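June 6, 2018

Third day of the Rarnum trial. I'm writing this at the kitchen table because if I leave it until the weekend I'll have forgotten half of it, and Martti wants my opinion in writing before he talks to Prondov about money.

Got in at seven. Annunziata was already upstairs with the cart. We had four checkouts on the second floor, and she had left the blue room alone as agreed, with the bed stripped and clean linen on the chair. The Prondov people came in at eight with their cases. Two of them this time, Leandro Troncoso again and a software person, Xiaoyan Xie, who hadn't been here before. She asked for the wifi password and a table, and I gave her the one from the breakfast room that wobbles.

For my own reference, since I'll need this for the write-up: what's on offer is a rental. Prondov brings the Rarnum, which is the body with the two arms and the hands, and they load a package on it they call Mallet. Mallet is the bedroom work. Duvets, pillows, picking things up off the floor, smoothing. There is supposed to be a bathroom package next year but I'm not counting that and I told Martti not to either. The price is $3000 a month for one unit, with service visits included and the first month of training included. We'd have to sign for eight months. Electricity is ours. If a hand breaks through "normal use" they replace it. I asked Leandro what isn't normal use and he said water, mostly, and stairs.

We have 49 rooms. I worked it out last night on the back of an envelope and the price only makes sense if it can do the beds in at least half of them without somebody standing next to it. So that's the number I have in my head when I watch it.

Monday was all setup and I didn't write it down. Tuesday was pillows. Today was supposed to be a whole bed from a clean fitted sheet up, with a person putting the fitted sheet on. That's in the brochure if you read the small print, the sheet goes on by hand. Annunziata said the sheet is the part she'd like to give away. I agree with her. The duvet she can do with her eyes shut.

They had it drive up to the foot of the bed first and then work its way along. It's slow getting into place. It moves, stops, looks, moves back a bit, and the arms come up before it has finished deciding. I wrote down times at first but then Xiaoyan changed a setting and told me the earlier times wouldn't mean anything, so I crossed them out. I'm going to ask for a full morning with no changes to the settings. It isn't fair to them or to me otherwise.

The first try with the duvet, it got hold of one corner well enough. It pulled, and the corner came up the bed, and then the other hand closed on nothing and opened again. Leandro said to leave it. It tried again and got the edge and a piece of the fitted sheet with it, so the sheet came off the mattress at that corner. Annunziata put it back and we started over.

Second try was better. Third try I'd have accepted in a room for a guest who wasn't fussy.

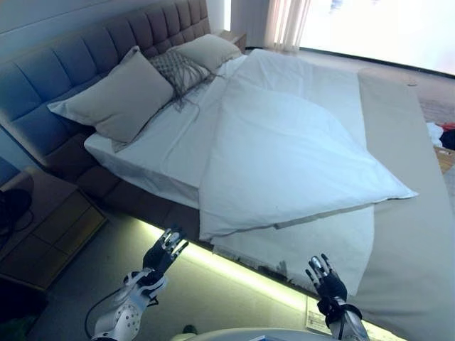 What I keep coming back to is the white on white. Leandro admits it's a weak point. When the duvet and the sheet are both white and the daylight is strong, it has trouble telling where one stops and the other starts. He asked if we'd think about linen with a colored edge. I said I'd ask, but we bought all new white in May and Martti isn't going to want to hear it. Xiaoyan thinks she can fix some of it by training on our rooms specifically. That's the first month of training they talk about. I asked if the training is for our rooms or for every customer's rooms, and she said both, the recordings from here would go into the general package as well. I want that in the contract in plain words, and I want to know who looks at the recordings. We can't have it recording in a room with a guest's things in it. They said it's only run in checkout rooms. Put that in the contract too.

The fringed cushion was a problem. It picked it up fine by the middle but the strands got between the fingers and it couldn't let go cleanly. It shook its hand. Xiaoyan wrote that down. I could live without those cushions, to be truthful, they shed and they're a pain to launder, but they were picked by the decorator and they're in the photos on the booking site.

Pillows are the good part. The big square ones it stands up against the headboard and they stay. On Tuesday it did the same pillow a dozen times and I'd say it got it right nearly every time, and today it hadn't forgotten anything. If I was only buying pillows I'd be happy. Nobody should be paying $3000 a month for pillows.

Anneli Honkanen came over from Gorier before lunch. They had it on trial in the spring, a different unit but the same package, and Martti had asked her to come and talk to us. She didn't sit down the whole time. Her opinion is that it's worth having if your rooms are all the same and not worth having if they aren't. Gorier's are all the same, same bed, same side for the door. Ours aren't. We've got beds with the window on the left and beds with the window on the right and the two corner rooms where you can hardly get a cart past the dresser. She said they lost most of their first weeks to moving furniture a few inches. They did end up signing. She said her staff went from not wanting it in the building to arguing over who gets it on their floor, but that took a while, and one of them still won't work in the room with it.

I asked her about service. She said Prondov answers the phone. She'd called on a Sunday once and someone called back before dinner. That counts for a lot with me after the laundry machine.

She also told me to check the floors. It doesn't like a cable on the floor or a rug with a lip. The carpet in our rooms is fine, low and flat. But there are lamp cords everywhere by the nightstands and we'd have to clip them down. I've started a list for that.

Lunch was sandwiches in the office. Leandro showed Martti the manual on his laptop. It's 233 pages. Martti scrolled through it and asked if anyone had read it. Leandro said he'd written a fair amount of it. There's a shorter one for staff, a few sheets, laminated, and I looked that over and it's clear enough. How to start it, how to stop it, what the lights mean, who to call. The stop button is where you can reach it from behind. I had Annunziata press it twice while the arms were moving so she'd know what happens. They hold still where they are. They don't drop. She liked that better than I expected.

In the afternoon they wanted to do the bench and the floor. Picking up, in other words. It's supposed to find things that have been left and put them in a bin. I had put out a washcloth, a paper bag, a pen and a TV remote in one of the other rooms. It got the washcloth and the bag. It knocked the pen under the bed and went for it again where it had been before. The remote it put in the bin with the trash, and I said that can't happen, because one day it'll be somebody's phone. Xiaoyan said it can be told to put everything in a separate tray for a person to sort. Fine, but then a person has to sort it. I wrote that down as half a point for and half a point against.

My notes for the write-up, as they stand tonight:

Good: pillows. Smoothing the top of the duvet once it's in place, which it does more evenly than I do. Quiet, quieter than the vacuum. The stop button. The people they send, who don't oversell and who answer what you ask.

Not good: anything white on white by the window. Fringe. Time per bed, though I don't have a number I trust yet. The fitted sheet, which it doesn't do at all. Corner rooms, which I doubt it could get into. Moving it between floors, because it needs the elevator and somebody to ride with it.

Don't know: how it is on a full day. How long the battery lasts if it's working and not standing around while we talk. What the training month costs us in rooms we can't sell. I asked Leandro that last one and he said they'd need one room kept free for them on weekdays. In August that's real money and it isn't in their quote.

Annunziata asked me on the way out if her hours would change. I told her the truth, that I don't know, and that if it comes it needs a person with it for a long time yet. She said somebody has to put the sheet on. I said I'd tell her before I told anyone else and I need to stick to that, so Martti has to tell me first.

They're back tomorrow at eight. I've asked for the morning with no changes, the same bed done over and over with me holding the stopwatch, then a room with the window on the other side. Leandro agreed. Xiaoyan would like one more evening with it first, so they've left it charging in the linen closet with the door propped, and I had to move the ironing board out into the hall.

Need to call the linen supplier about colored edging, just to have the price. Need cord clips. Need to ask Anneli what Gorier's contract says about the recordings, if she's allowed to tell me.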